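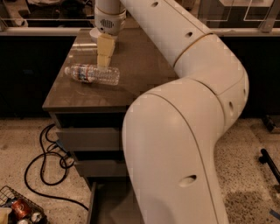

Lungile Venter

The Kullholm Institute Robotics Society met on Thursdays, after the last laboratory section had ended and the lights at the far side of the room had been turned down. Under the rules of the Sundale Cup, each school was permitted one arm, one table and 200 seconds. The arm was to lift a plastic water bottle from its side and place it in a bin. The rules did not state how the bottle was to be facing.

Trilok Shukla had read the rules more often than any other member, and it was he who had raised the matter of the cap.

"The referee sets the bottle down," he said. "We are not told which way the cap will point. We have practiced it to the right since June."

The Secretary of the Society, whose name was Dalen and who wrote the minutes by hand, recorded that the cap would now be practiced to the left.

Trilok laid the bottle on the dark tabletop and stepped back to the line. The arm came over from its base, bent at the elbow, and lowered its pale fingers toward the middle of the bottle. There it stopped. It was the custom of the Society that no member should speak while the arm was considering a grasp. The custom had no technical basis. It had been handed down from the founding members, together with a box of unlabeled screws and the debt to Tidport College.

The debt was a matter of record. In its second year the Society had borrowed a power supply from Tidport and returned it in a condition that Tidport described, in writing, as regrettable. The two schools had been drawn against each other at every Sundale Cup that followed. Kullholm had lost 4 times in a row, and Dalen had entered each result in the same blue ink.

"It is waiting," said Dalen, in a low voice.

"It is computing," said Trilok.

"The minutes will say waiting."

The fingers remained above the bottle. Trilok could hear the ventilation, and beyond the glass partition the door of the elevator opening for someone who did not come in. He found that he was thinking of his father, who had repaired boat engines and who used to hold his hand over a part for a long moment before he picked it up. As a boy he had taken this for doubt. He had once asked about it and been told to pass the rag.

He looked at the clock. 14 seconds had gone by. In competition, a pause of that length would draw a remark from the judges – perhaps a deduction. The emergency stop was close to his hand. The written procedure of the Society was clear on the point: a stalled arm was to be stopped, reset and run again from the beginning.

"Mr. Shukla," said Dalen. "The procedure."

"I am aware of the procedure."

He did not press the button. Dalen put down the pen, took it up again, and wrote the time in the margin.

Then the motors changed their note, and the fingers began to close.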